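We use cookies to improve your experience on this site. By continuing, you agree to our cookie policy.

Posted 19 January 2020 by the Service Learning Project Group, Fustberg

Evening Meals and Homework Support for Families in Temporary Housing: Student Project Report

1. Purpose

This report presents the findings of a term-long service learning project carried out with the Ilano Family Network, a nonprofit organization working in the Rotstead district. The Network offers an evening meal, supervised homework time and help with school enrollment to families living in temporary housing. The project group was asked to examine who uses the evening program, which families do not return after a first visit, and what changes could be made within the present budget.

2. Method

The group reviewed attendance sheets for the autumn term and held short interviews with parents who gave written consent. No child was interviewed. Names were removed from all records before they reached the group.
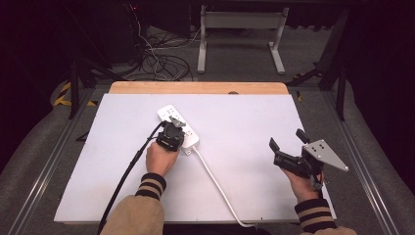

Photo: project group

Attendance was recorded per child per evening. A child who ate but did not stay for homework time was entered once, under meals only. The sheets for two evenings were missing and have been left out of the totals.

3. Findings

During the term, 253 children attended at least one evening. The program served 1,424 meals and recorded 905 homework places. The difference between the last two figures was largest among children under seven, for whom no separate activity is offered once the meal ends.

Parents described the meal as the main reason for a first visit. Those who kept coming spoke more often of the enrollment desk, where staff help with transfer forms and bus passes. Several parents had moved between shelters during the term and did not know whether they were still eligible. The printed leaflet does not address this question.

Travel was the most frequent difficulty. Families housed on the Hầu Street side of the district must change buses, and the last direct service leaves before homework time is over. Parents with more than one child tended to leave early for this reason. 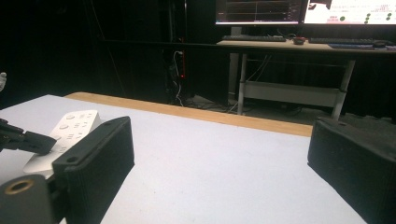
Figure 2. White tabletop with light wooden edge strip.

4. Recommendations

The group recommends that the leaflet state clearly that a change of address within Rotstead does not affect eligibility. Homework time should begin directly after the meal on school nights, so that families can reach the direct bus. A reading corner for younger children could be tried for 5 weeks from March, using books the Network already holds.

5. Limitations

Interviews were held in English only, and families who stopped attending early in the term could not be reached. Their reasons are known only from staff notes, which were brief and were not kept in the same way at each session.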